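9 September 2026
By Mereana Faulkner
41 shares | 3 comments

Moisture Uptake in Coiled Fiber Baskets Stored Indoors
Student project report, Materials and Craft option

1. Purpose

Coiled baskets gain and lose water with the air in the room. The question was how far the mass of a basket changes between a humid store and a dry one, and whether a wax finish slows the change. The work was limited to one fiber type and one coil width.

2. Samples

The project used 18 baskets from the Wihongi workshop, all coiled from the same batch of dried grass. Half were left plain. The other half received two coats of Zirna paste wax, rubbed in by hand along the ridges and left to cure before the first weighing. Rim diameter and wall height were recorded for each piece.

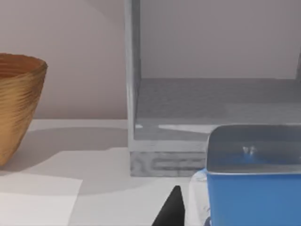 A flared rim complicates the height reading, so height was taken from the base to the point where the wall turns outward. The heaviest basket had a starting mass of 1236 g. It was kept in the set, but its results are reported as a percentage like the others.

3. Method

Each basket spent 13 days in the humid cabinet and then 13 days in the dry cabinet. Weighing was done once a day on a Wireck bench scale, zeroed before every reading. Humidity was logged with a Zunell sensor placed at shelf height. The door was opened only for weighing. Baskets were handled with cotton gloves and returned to the same shelf position.

The first run, in April, was discarded after the sensor battery failed. Only the second run is used below.

4. Results

Plain baskets gained mass quickly at first and leveled off before the end of the humid period. Waxed baskets gained more slowly and were still rising on the last day.

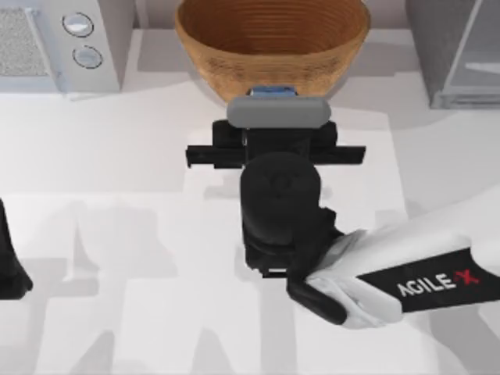
In the dry cabinet the order was reversed. Plain baskets returned close to their starting mass, while the waxed ones held on to part of the water they had taken up. Two waxed baskets showed a slight loosening of the outer coil.

5. Limits

The humid period was too short for the waxed group to reach a steady mass, so no final uptake value is given for it. Wax thickness was not measured. A longer run with weighed wax doses would settle both points.

Comments (3)

coilandstitch: Did you wax the inside as well? Mine only get it on the outer wall.

Mereana Faulkner: Both sides, including the base.

dry_store: Would like to see the daily readings if you still have the sheet.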